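Home News Reviews Contact

Can a machine tidy a table yet? I went over to Condness to find out, and I came away thinking it's nearly, sort of, maybe! Soft, crinkly packets are the hard bit, says Hanane Benjelloun (she runs the project).
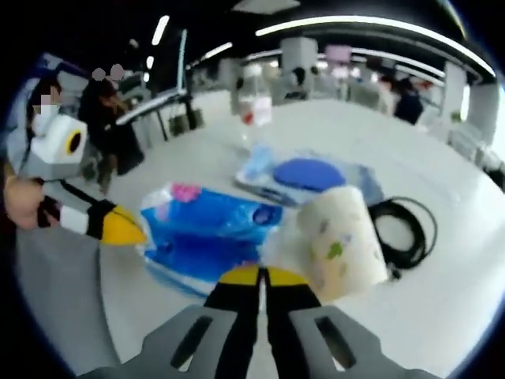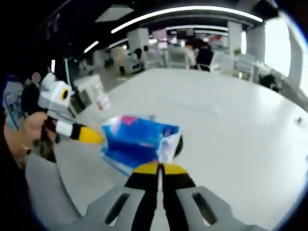
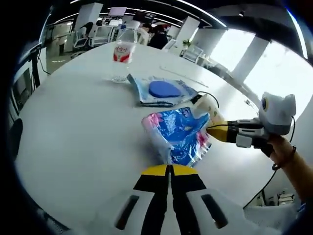
Blue packet, white table, grippers.

She wants 948 goes at it before winter and has 118 so far, so don't bin your dishcloth. I'd still pay 70 quid for one that did my kitchen!

Last updated: September 11, 2024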